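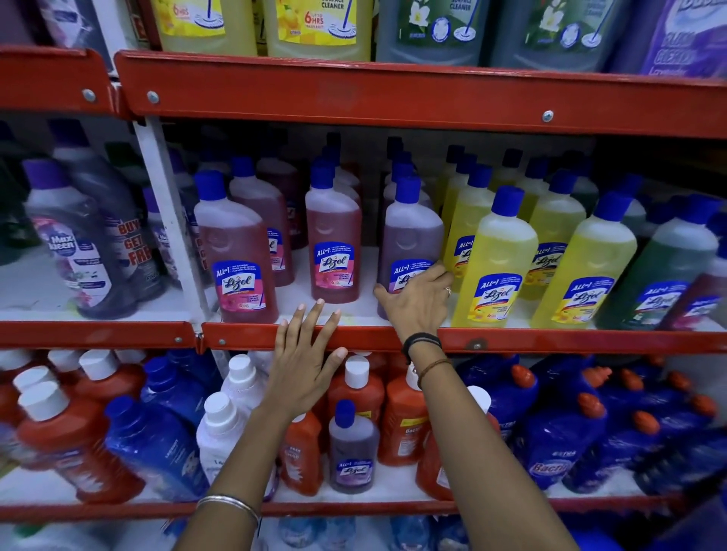
Fig. 1. Household cleaners aisle, middle shelf of the bay.

# Unit 2: Fronting, facing and rotation in the cleaning aisle

Retail Operations, Level 2. Handout for the October 2019 intake. Bring it to the practical session with your shelf sheet.

## What this unit covers

By the end of the session you should be able to face up a bay of bottled cleaners, rotate it by date and fill in the shelf sheet without help. The words you need first:

- **Bay:** one section of shelving between two uprights.
- **Facing:** one product visible at the front edge. Two bottles side by side make two facings, whatever stands behind them.
- **Fronting:** bringing stock forward so that the first item in each row sits at the shelf edge.
- **Rotation:** placing newer stock behind older stock.
- **Block:** a group of facings of one brand, scent or size kept together.

Students often mix up facing and fronting in the written test. A row can be fronted and still be badly faced, for example when the label points at the upright.

## Why floor cleaners get their own unit

Most of the bottles in this aisle share a shape, a cap colour and a label layout. The liquid is what shoppers look for. A customer who always buys the pink one will reach for pink and read the label afterwards, if at all. When a purple bottle has been put back in a pink row, somebody takes it home by mistake and it comes back to the service desk.

Weight matters too. A row of full bottles is heavy to push and easy to tip. Snack packets forgive a careless hand. Bottles of cleaner do not, and a leak on the floor closes the aisle while it is mopped up.

## Large packs and standard bottles

In the bay used for this unit the large jugs of surface and floor cleaner are on the top shelf, with the standard Lizol bottles on the middle shelf beneath. The middle shelf is the one most shoppers deal with. Large packs sell more slowly and are usually bought by people who came in for them, so they can sit higher, provided the shelf is within safe reach and the packs stand square.

Other stores do it differently. The Wellari layout guide, which some of you will meet on placement, puts all large packs at the bottom on grounds of lifting. Griditz stores split them by weight. Follow the plan for the store you are working in and note the difference in your log.

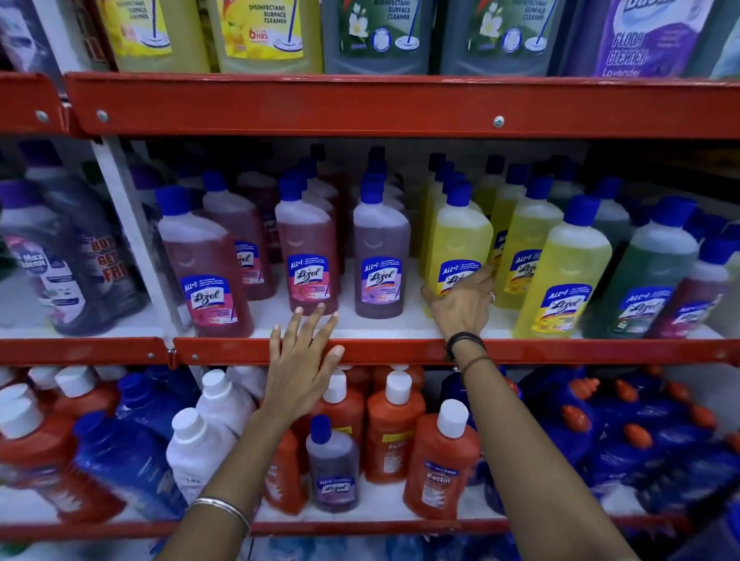
## Handling a bottle

1. Face the bay with your feet apart. Do not reach across from the next bay.
2. Take the bottle by its body. Never pull it forward by the cap — caps work loose, and a loose cap may not show until the bottle is tipped.
3. Lift slightly before moving it. Dragging the base scuffs the shelf and can catch on a joint.
4. Set it down with the front label square to the aisle.
5. Let go only when the base is flat.

For a row several deep, bring the bottles forward one at a time. Pulling the whole row with one arm round the back is quick and will topple the middle ones sooner or later.

If the front bottle is sticky, check the one behind it as well. Take both off the shelf, wipe down and enter them under "Condition" on the sheet. Leaking bottles go upright in the lined crate. Wear gloves for this and wash your hands afterwards even so.

## Colour blocks

Work from left to right and finish one colour before starting the next. Keep each scent in unbroken columns running from the front of the shelf to the back. A common fault is the "lazy gap", where an empty pink column is filled from the purple column beside it. It looks full from the aisle. The person ordering that evening sees no gap and orders no pink.

When a line is out of stock:

- leave its space open, with the ticket in place;
- do not spread the neighbours across it unless the supervisor has signed the sheet;
- write the time you found the gap.

Yellow needs a second look. The jugs and the smaller bottles may both come in a yellow version, and tickets get swapped between shelves. Read the size on the ticket against the size on the pack.

## Rotation

Date codes on cleaners are often printed faintly, and the position varies by maker. Find the code on one bottle before you start and you will know where to look on the rest. Shelf life is long compared with food, which is exactly how old stock ends up at the back for years. At the Grajales branch, a full strip-down in March turned up 14 bottles past date in one bay, all from the rear of the shelf.

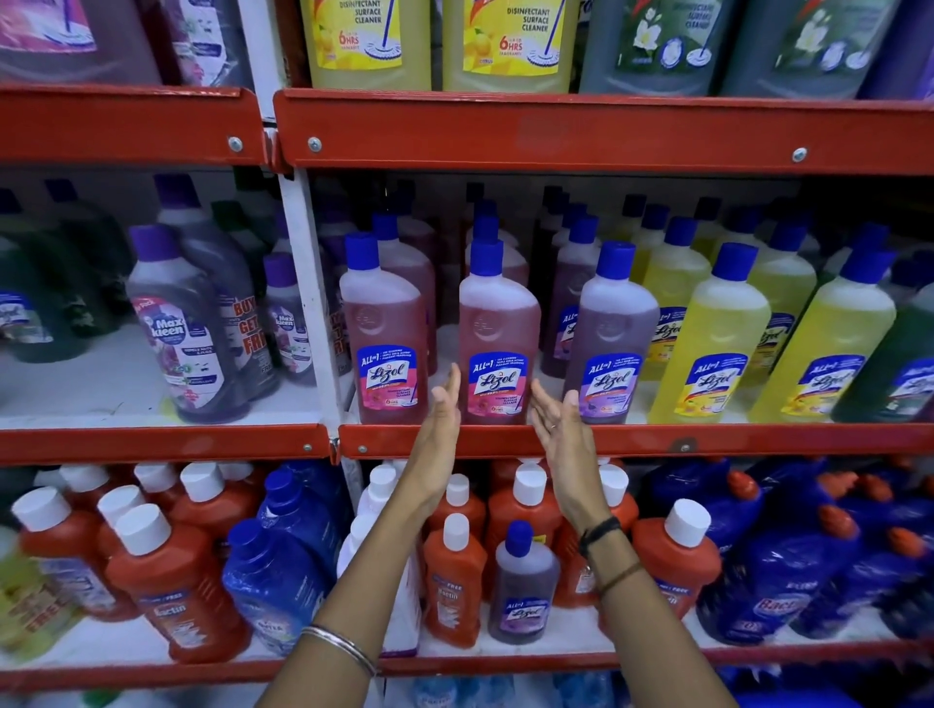

New stock goes in from the back. If the shelf above is too low to allow this, take the old bottles out to the trolley, load the new ones, then return the old ones to the front. Do not leave bottles on the floor while you do it.

## Practical task

You will each be given one bay and a Wisora shelf sheet. Marks are out of 100:

| Part | Marks |
|---|---|
| Labels square, rows fronted | 30 |
| Colour blocks unbroken | 25 |
| Rotation correct | 25 |
| Shelf sheet complete and legible | 20 |

Marks are lost for pulling by the cap, for bottles left on the floor and for tickets moved without a note. Speed is not marked in this unit.

## Before next session

Visit any shop with a cleaning aisle and sketch one bay, showing the shelves, the brand blocks and the order of colours. Ask at the desk before taking photographs. Bring the sketch with you; we will use it for Unit 3, on ordering from gaps.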